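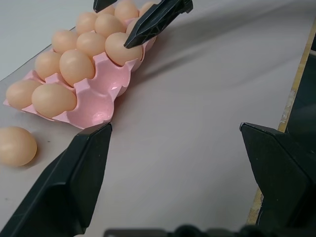 Egg Grader (Seasonal), Zamden Packing Station

Gulley Farms is hiring two graders for the packing station at Zamden. The contract starts in March and runs for 40 weeks. Shifts begin at 5:30 a.m. and end at 1:30 p.m., with a paid meal break.

Duties
Candling and hand sorting by weight class
Removing cracked, soiled or misshapen eggs from the line
Recording rejects by flock number at the end of each batch
Washing down belts and trays at shift change

Requirements
Applicants must be at least 18 and able to stand for a full shift. Good close vision is required, with glasses if needed. Prior grading work is helpful but not required – training takes place during the first week and is paid at the full rate. Anyone who keeps poultry or other birds at home cannot be considered under the site biosecurity rules.

Pay
$900 per week before tax. Overtime is paid at time and a half. Boots and coveralls are supplied and must stay on site.

How to apply
Send a one-page resume and the names of two references to Malathi Shenoy, Station Office, Gulley Farms, Zamden. Quote reference 678. Incomplete applications will be returned. Interviews last 40 minutes and include a short sorting test. Questions about shifts should go to Naveed Dhanial, line supervisor – mornings only.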